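Nov 9, 2018 – course pages, working notes

Continued with the pages for the Trelmont evening course. The syllabus page is open now, but the old link in the left menu still goes to the March version. I changed it in two places and Gopinath Iyer found a third one, inside the welcome message.

Enrollment list has 49 names. The discussion board was set for groups of 9, so I have to make the groups again by hand. Rampersad room is confirmed for the final session. 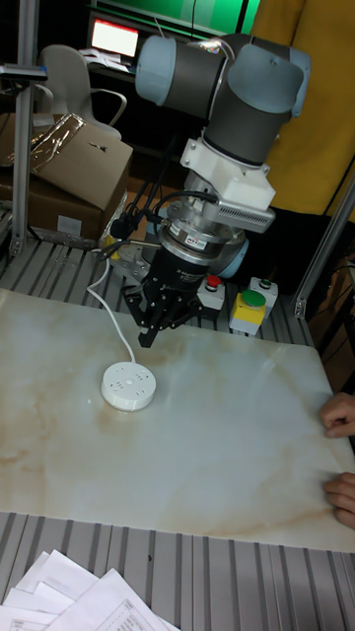

Quizzes

Anathi Sithole asked that each quiz can be taken two times. I set this for quizzes one to four. Quiz five did not accept the change, I think it has a different owner in Imow. Wrote to support, no answer yet.

Total points are now 160. In the printed guide it is still 150, please do not give out the printed guide.

Reading for week three: the Nallanness chapter is too long to upload as one file. I divided it in two parts and named them A and B. The short essay has a limit of 1,000 words – students asked if references are included. I answered no, and I should write this on the page also.
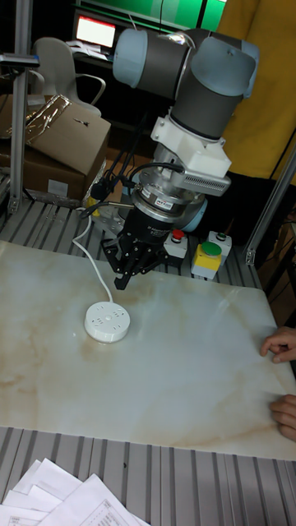 Arm with the black gripper, over the marble tabletop.

To do Monday: groups, quiz five, new PDF of the guide. Gopinath will check the page on his phone.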